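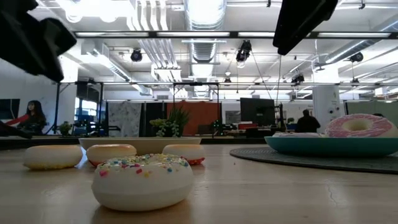 Donuts on the Table! Our New Pretend Bakery Is Ready to Borrow

Girnari Toy Library News
2022-10-09

I have wanted a bakery for the library ever since the old cake stand lost its lid, and I'm so happy to write that we have one. The toy donuts are on the table, they have a bowl to live in, and starting this week you can take them home in a bag like anything else on our shelves.

If you've been in lately you may have met them already. They've been sitting out next to the plants while I worked out which ones should go in which bag, and I have lost count of how many grown-ups have leaned over for a closer look before remembering that they came in to return a puzzle. I understand completely. The white one with the sprinkles gets me every time. It has tiny pink, yellow, blue, green and purple sprinkles all over the top, and it's so round and shiny that you really do want to pick it up.

The one with pink frosting and white streaks is the biggest show-off, and it has more or less claimed the teal bowl as its own. Then there's a peach-topped one, a pale cream one with yellow along its lower edge, and a white one with a red band at the bottom, which the children at Tuttle Street (hello, Tuttle Street!) have decided is jam.

How we ended up with a bakery

Back in March we put a card on the front desk asking what you'd like to see more of. We got 58 cards back, and I read all of them twice. Trains came up a lot, as they always do. But what surprised me was how many of you wrote down some kind of food. Soup. Tacos. "A birthday cake that doesn't fall apart." "More fruit, less pizza." One card just said DONUT in purple crayon, with a drawing that took up the other side.

So when Agata Fiore called to say that Fendis was closing its children's corner and had a box of play food looking for a home, I said yes before she'd finished the sentence. Agata used to run that corner and she took good care of everything in it. She drove the box over herself, and stayed for an hour to help me sort.

Not all of it was donuts. We've kept the bread rolls and the fried eggs for the breakfast bag, and the vegetables have gone in with the market stall. But the donuts deserved to be their own thing. They're so good for setting out in a row! You can't really do that with spaghetti.

Setting up shop at home

You don't need a play kitchen, and I'd like to say that loudly, as a few people have asked. A low table and a bowl will do it. I put out a round dark gray woven mat with the bowl on top, and for some reason that made the whole thing feel like a counter. The plants were there anyway, in a long cream planter, and now I can't imagine the bakery without them. Every good bakery should have a bit of green in it.

At home you could use a placemat, a tea towel or a folded scarf. Ashley Haslam borrowed the donuts for a trial run over the summer and her twins set up on the bottom stair, with a shoebox for the cash register. They had the customers line up in the hall. Ashley says she bought the same donut nine times before lunch and was given a different price every time.

What I love about a row of donuts is how quickly somebody has to be in charge of it. One child starts selling, the next one wants to buy, and then you need a menu, and money, and a person to complain that they ordered the yellow one. I watched a four-year-old and a seven-year-old who had never met keep a shop going for most of the afternoon. The seven-year-old did the writing. The four-year-old did the shouting.

Games we've tried so far

Flynn Rakena has been running our after-school table this fall and he's been the chief donut tester, so most of these are his.

The order slip. Draw two or three circles on a scrap of paper and color them in to match the donuts you want. Hand it over the counter. The baker has to find the right ones and put them on a plate. Great for kids who aren't reading yet, and it keeps going for much longer than you'd expect.

Which one's missing? Line a few up, have everybody close their eyes, and take one away. Start with 3 donuts for the little ones and add more as they get the hang of it. Be warned that you will be worse at this than a five-year-old.

Sprinkle detective. Pick the sprinkled donut and call out a color, and then everyone has to find something else in the room that matches. Flynn plays this one with a timer. I play it with a cup of coffee and no timer at all.

Open and closed. Make a sign with OPEN on one side and CLOSED on the other. I know it barely counts as a game, but flipping the sign has been the single most popular job in the bakery. Last week we had to write up a rota.

The fussy customer. One person comes in and doesn't like anything. Too round. Too pink. Has a hole in it. The baker has to talk them into buying something. The older kids are hilarious at this, and I've heard some very convincing sales pitches for the cream one, which tends to get overlooked next to its flashier friends.

If you come up with another, please tell me. I'm keeping a page at the back of the desk book and I'd love to fill it.

What's in the bag

I've split the donuts into two bags so that more families can have a turn.

The Bakery Counter bag has a mix of donuts, a bowl, a cloth and a little pad of order slips with a stubby pencil. It's the one to pick if you've got more than one child, or friends coming over.

The Coffee Break bag is smaller. It has a few donuts, two cups and a tin of play coins, and it fits in the bottom of a stroller, which I know matters a lot if you walk here.

Both bags go out for 3 weeks, the same as all our play food, and you can renew once if there isn't a name on the waiting list. There's a card tied to the handle with the contents written out, so you can check them back in at the end. If something does go missing, just tell us. It usually turns up in a coat pocket, or down the side of the car seat, and we'd much prefer a donut that comes home late to a family who feel too awkward to come back.

Please do give everything a wipe with a damp cloth before you return it. Warm water and a drop of dish soap is plenty. No dishwashers, please! We lost a very nice pretend pineapple that way.

A word for the youngest borrowers

These are pretend food and they look like it would be lovely to bite them, so keep an eye on anybody who still puts everything in their mouth. If your baby is at that stage, ask at the desk about the Babalola basket instead. It's a beautiful collection of big chunky shapes and soft cloths put together by Chibuzor Garba, and it gets borrowed far less than it should. Chibuzor has just added a new set of nesting cups, and they make a very satisfying clunk.

Other bits of news while I have you

We've now passed 1,105 loans for the year, and it's only October. I did a small dance at the desk when I saw the number on the screen. Thank you, all of you, for carrying so many bags up and down those steps.

The marble run is back from being mended and has all its corner pieces again. The wooden ferry is still out for repair, so if you're waiting for it, you haven't been forgotten.

Karla Mendoza is leading another swap table for outgrown puzzles and board games. Bring them complete, or bring them with a note saying what's missing. Karla is very good at making one whole game out of two half ones, so don't throw anything out before she's seen it.

And the picture books that go with the play food bags have moved to the low shelf by the door. There's a lovely one about a bakery at night that I've been tucking into the Bakery Counter bag whenever it's in.

How to get the donuts

Come by during opening hours and ask at the desk, or put your name down by phone or email. The Coffee Break bag has a short list already. The Bakery Counter bag is free as I write, though I wouldn't bet on that lasting through the week.

If you'd just like to play with them here, you're very welcome to do that too. Flynn sets them out after school, and there's always room for one more customer. Members from our sister branch in Eralby can borrow either bag with their usual card and return it at whichever branch is easier.

One last request from me. If your kids make a sign, a menu or a price list for their bakery, could you bring it in, or drop a copy in the bag when you return it? I'd like to cover the side of the desk with them. So far I have one menu, and the peach donut is listed at a hundred dollars, or free if you say please.

See you at the counter!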